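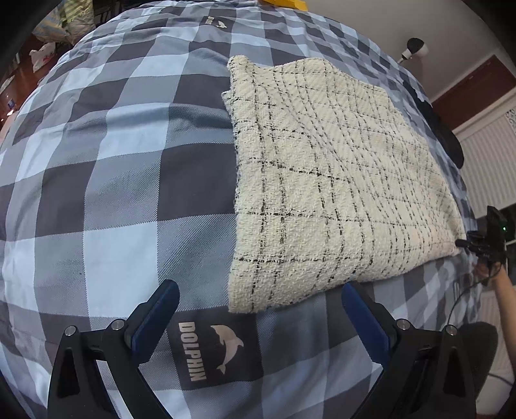 Figure 2. Checked duvet with a folded cream tweed cloth, frayed along one edge.

2.2 How people talk about checks

I went to Tavidstead in September thinking I'd be asking people about colour, and I came home with pages on names instead. I'd sat down with 60 households and asked what they call a pattern of crossing lines. Plaid, check, tartan, squares — I heard the lot, often from two people on the same sofa! Older speakers in Wadau mostly stuck to "check" for everything. I've kept each word just as it was said, and the full list is in Table 2.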